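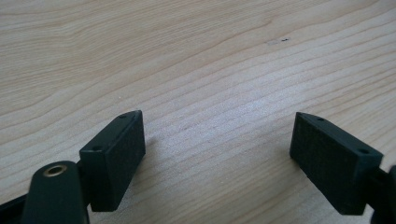
Pale wood tabletop, small dark speck near the upper middle-right

Dining club is outgrowing its tables – how do you seat everybody?

Posted by Siobhán Brophy, 6 Sep 2025

Hi all! I run a supper night for my neighbors once a month and it has gotten a little out of hand (in a good way). We started with six people and a pot of chili. Last time there were 12 of us, and two people ate standing up at the kitchen counter, which I felt terrible about.

My room is long and narrow, with a door at one end that has to stay clear. I own one light wood table that seats six if everybody likes each other. I'm thinking of either buying a second one to push up against it, or getting one of those big extending ones. A friend swears by the Grulotby, but I've never seen it in person and I don't want to spend a fortune on something that lives folded up most of the month.

Also, do I need a tablecloth? My mother says yes. I hate ironing. And how do you keep the talk going when one end of the table can't hear the other? Last time the far end was on to dessert gossip while my end was still talking about parking.

Any advice welcome, especially from people with small places!

Darragh Corrigan

Two tables, every time. I did the extending thing for years and the middle leaf was always a hair higher than the rest, so every glass that sat across the seam wobbled. With two separate tables you can push them together for a big meal and pull them apart when it's just family. Measure the height before you buy! Mine were off by less than an inch and I ended up with felt pads stuck under four legs.

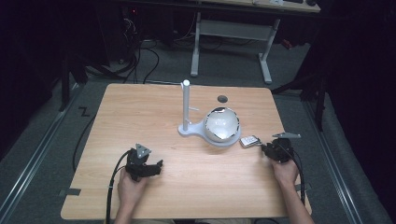
For the narrow room, get benches for the wall side. You can slide them all the way under when people need to get by, and kids will squeeze onto a bench in a way they never will with chairs. Put your chairs on the open side, and give those to anybody with a bad back or a long coat.

On hearing each other, I gave up on one big conversation. What I do is make everybody on the open side move down two seats before dessert. They groan about it and then they love it. Take your plate or leave it, I don't care, but take your glass.

My other tip is to serve from the counter and keep the big dishes off the table. You get so much elbow room back. Bread and water can stay in the middle, and maybe salt.

Rónán McGrath

just get folding chairs and let people eat on the couch, it's supper not a wedding

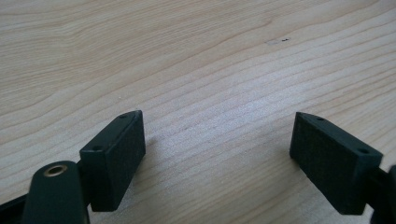

Cullinane Home and Table Club

Daithí Ó Briain

I'd go along with Darragh on the two tables, but I want to stick up for the tablecloth – your mother has a point. When you push two tables together that don't match, one long cloth hides the join and it looks like you meant it. You don't have to iron, either. Hang it up damp the night before and pull the edges straight with your hands. Dark colors forgive gravy.

If you really can't stand a cloth, a runner down the middle does half the job. I'd skip placemats in your case. With 12 people they overlap at the corners and the plates end up tilted.

We do a big one every December and I borrow the second table from next door, so ask around before you buy anything. Plenty of people have one in the garage. Good luck, and tell us what you're cooking!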